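4. Running the clutter picking test (Birhane method)

Read section 3 first. Arm has to be homed and the Skaltard logger on before you start, otherwise no timestamps and the run is useless for the comparison.

1. Clamp the bin. Check both sides by hand.
2. Load the Hendov planner, profile "bin-narrow".
3. Set approach speed to 10 percent for the first pick. Raise it later.
4. Set the joint torque cutoff. Default is 800, leave it unless Annelore Görtz tells you otherwise.
5. Press start, keep the pendant in your hand.

CAUTION: Stay outside the taped line when the arm is live. No reaching in to fix an object.
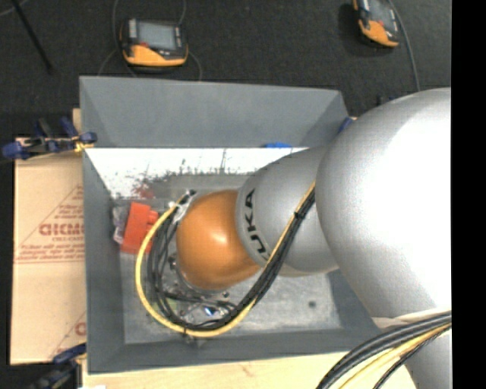
The Birhane method scores each grasp twice, once from the depth map and once from wrist force after contact, and the second score wins if they dissagree. Most of our gain over the baseline comes from objects near a wall. Something like the red-orange block on the left of the bin floor, with a crumpled translucent piece between it and the side, is the case to log with tag W. Cable slack matters too. With a loop that wide around the orange wrist, limit wrist rotation in the profile before any wall pick.

6. After each pick, confirm the tag (W for wall, C for center).
7. Stop at 2 failed grasps on the same object. Log it, move on.
8. Export to the Homness folder. Dont rename the files.

Note: full baseline set is 3950 grasps, so partial runs are fine, they get merged. Sunday merges are automatic.

If the logger drops out mid run, go back to step 2. Error codes in section 6.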